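Urnano Talk Timer and Slide Advance Kit
Stage equipment for timed talks, pitch nights and short-format speaker events

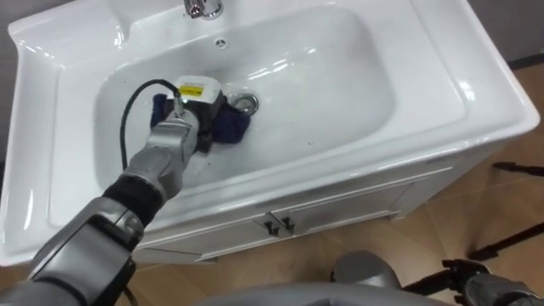
The Urnano kit runs the clock and the slides for events in which every speaker gets the same fixed slot. It was built for formats with auto-advancing decks, where a fixed number of slides changes at a fixed interval and the speaker has no control over either. It can also be used for open-ended talks with a countdown and a manual clicker, but most buyers already own something that does this.

The kit is sold by Bedance as a complete set. Individual parts are available as spares to registered owners.

Models

Urnano 1: one controller, one floor display, one operator keypad, cables and case. $499.
Urnano 2: one controller, two floor displays, one operator keypad, one host keypad, cables and case. $897.

The controllers are identical. An Urnano 1 can be brought up to the Urnano 2 configuration later by adding a second display and the host keypad. No firmware change is needed.

What the controller does

The controller sits between the presentation laptop and the projector or video switcher. It connects to the laptop over USB and identifies itself as a standard keyboard, so no driver is installed and no administrator rights are needed. At each interval it sends one advance command. The default is the right arrow key; space, page down and a user-defined key can be selected from the menu.

The video signal does not pass through the controller. Earlier timers in this price range often sat in the HDMI path, and a power fault at the timer blanked the screen. With the Urnano, loss of power to the controller stops the slides and leaves the current one on screen.

The interval can be set from 1 to 120 seconds in steps of one second. Slide count can be set from 1 to 99. Up to 24 presets are stored by name, and four are loaded at the factory:

20 slides, 15 seconds
20 slides, 20 seconds
10 slides, 30 seconds
Countdown only, 5 minutes

Factory presets can be edited. They come back after a full reset.

Timing

The internal clock is held to within one tenth of a second over a 30-minute run at room temperature. The controller counts from the start command and computes each advance from that point, so small delays do not add up across a deck. If the laptop is slow to draw a slide, the slide appears late and the next one is still on time.

Presentation software with its own timed transitions must have them switched off before the deck is loaded. If both the software and the controller are advancing slides, the deck will run ahead. This is the most common cause of support calls, and the check takes less than a minute: open the transitions panel, select all slides, and clear the box for advancing after a set time.

Decks with animation builds need attention as well. A build counts as an advance in most software. A slide with three builds will use up four intervals. Ask speakers for flat decks, or export each deck to PDF and run it from there.

Floor display

The display is a wedge-shaped unit intended to sit at the front edge of the stage. It shows time remaining in four digits, with a bar across the bottom for the current slide. Digits are 3.5 inches high and readable from 40 feet in normal stage light. Brightness has eight levels. Level 1 is dim enough for a front row seated close to the stage.

Digit color changes at two thresholds set by the operator. As shipped, digits are green until one minute remains, amber until zero, and red after. The count after zero can run up, hold at zero or flash. For events that are being recorded, we suggest turning flash off. It can show up as flicker on the speaker's shoes and on light-colored stage flooring.

Each display links to the controller over a single Ethernet-type cable that carries both data and power. Maximum run is 323 feet with solid-core cable. The supplied cable is 50 feet, stranded, with locking connectors. Do not route this cable through a network switch. The connection uses the same plug as a network but does not use network signaling, and some switches will shut the port down.

Operator keypad

The keypad has five keys: start, hold, next, back and clear.

Start begins the selected preset. It must be held for half a second.
Hold freezes both the clock and the slides. Press again to resume.
Next and back move one slide without changing the clock.
Clear ends the run and returns the display to the preset name. It must be held for two seconds.

Next and back are there for recovery. If a deck has fallen one slide behind, press next once and leave the clock alone. The following advance will come at the normal time.

The host keypad, supplied with the Urnano 2, has start and hold only. Either keypad can be locked out from the controller menu. Many hosts prefer to start the clock themselves after the introduction – the operator then has only the deck changes to handle.

Changing decks between speakers

The quickest method is one combined file holding all decks in running order, with a title slide ahead of each. The controller can be set to stop on the title slide of the next deck. In the preset, set the slide count to the length of the deck and turn on "Advance to title." At the end of the last interval the controller sends one further command and stops.

Combining decks has a cost. Fonts and slide sizes may shift when files are merged, and a late change from one speaker means opening the whole file again. Events with more than twelve speakers usually split the file at intermission.

Decks kept as separate files can be opened by hand. The controller takes no notice of which file is open. It will send commands to whatever window has focus, including a mail program, so close everything else and turn off notifications.

Installation notes from a working event

Elvia Barrera ran production for a speaker series that used the Urnano 2 across two seasons in the Cronin, a former movie house with a raked floor and a deep stage. Her setup notes are summarized with her permission.

The booth at the Cronin is at the back of the balcony. The controller was placed at the booth beside the laptop and the display cables were run down the side aisle in cable ramp. Two displays were used, one at center and one at stage left, after speakers in the first season tended to turn toward the screen and lose sight of the clock. Brightness was set to level 3.

Doors were at 6:30 p.m. and all decks were run at full speed that afternoon with no speakers present. This took as long as the show itself. In her notes Barrera calls it the only rehearsal that cannot be dropped. Two problems were found in the June run: one deck with a video that held focus and ignored key commands, and one deck that was a slide short. The video was replaced with a still. The short deck was padded with a repeat of its title.

The house lighting circuit dates from 1979 and puts noise on the balcony outlets. The controller was not affected. A powered USB hub on the same outlet was, and dropped its connection twice. We advise against hubs in general. Connect the controller straight to the laptop.

Compatibility

Windows 10 and later, macOS 11 and later, and current Linux desktops. Any presentation program that responds to keyboard commands will work. Browser-based decks will work once the page has been clicked to give it focus. Tablets are supported through a USB adapter but have not been tested with every program.

The controller has a contact closure output on a 3.5 mm jack, which closes for 200 milliseconds at start and at zero. It can be used to trigger walk-on music or a lighting cue. The Iro cue player accepts this signal directly. Other players may need an interface.

Specifications

Controller size: 7.1 x 4.3 x 1.6 inches
Controller weight: 1.4 pounds
Display size: 15.0 x 6.2 x 5.1 inches
Display weight: 3.9 pounds
Power: 100–240 V AC, external supply, 36 W maximum
USB: Type C on controller, cables to Type A and Type C supplied
Display ports: two
Keypad cable: 10 feet, extendable to 50
Operating temperature: 40 to 95 °F
Housing: black powder-coated steel (controller), black ABS (display)
Case: hard shell with cut foam, wheels on Urnano 2 only

Nothing in the kit is rated for outdoor use. Under a tent the displays should be kept clear of the stage edge if rain is possible.

Warranty and service

Two years, parts and labor, return to Bedance. Cables are covered for 90 days. Loan units are sent out on request when an event falls inside the repair period, subject to stock; give the event date when opening the case. Firmware updates are loaded from a USB drive and take about four minutes. Do not update on the day of a show. Presets are kept through an update but should be exported first from Menu – Storage – Export.

Spare parts

Operator keypad, 10-foot cable
Host keypad, 10-foot cable
Display cable, 50 feet, locking
Power supply with US cord
Replacement foam, Urnano 1 or Urnano 2 (state which)

Have the serial number ready when ordering. It is on the underside of the controller and on the first page of the menu.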